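Food and Its Histories
Session 4 handout: How ketchup became a sauce of tomatoes
Blair Cairns

Welcome back! Today we get to one of my favorite stories in the whole course. Please have the Solanki chapter read before class, and bring your notes on vinegar from last time.

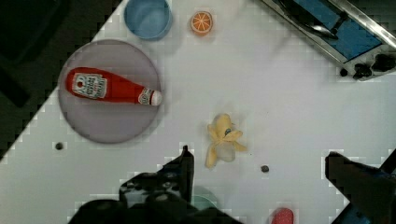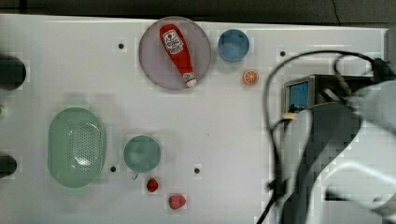
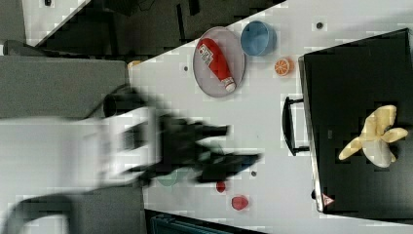
Fig. 1 (all three views). Red ketchup bottle with a white cap, on a plate, with an orange slice nearby.

1. Before the tomato
The word most likely came into English from southeast Asia, where it named a salty fermented fish sauce. English cooks loved it and tried to copy it with whatever they had – mushrooms, walnuts, oysters, anchovies. Mushroom ketchup is thin, dark and wonderful on beef, and I urge you to make some!

2. Tomatoes arrive
American recipes with tomatoes show up in the early 1800s. The manuscript we'll read together, the Lasarley household book of 1840, still has three mushroom ketchups and only one with tomatoes (look at how little sugar she uses).

3. Sugar, vinegar, thickness
Later makers used riper fruit, which has more natural pectin, plus a lot more vinegar and sugar. The sauce kept better and it got thick. Think about what that does to the shape of a bottle, and to table manners!

Terms to know: brine, ferment, pectin, preservative

For next time
Read Turkach, pages 21 to 38. Write 400 words on one sauce your family buys and where its name comes from. Kiran Pathak will run the tasting in December, so send allergies to Kiran early.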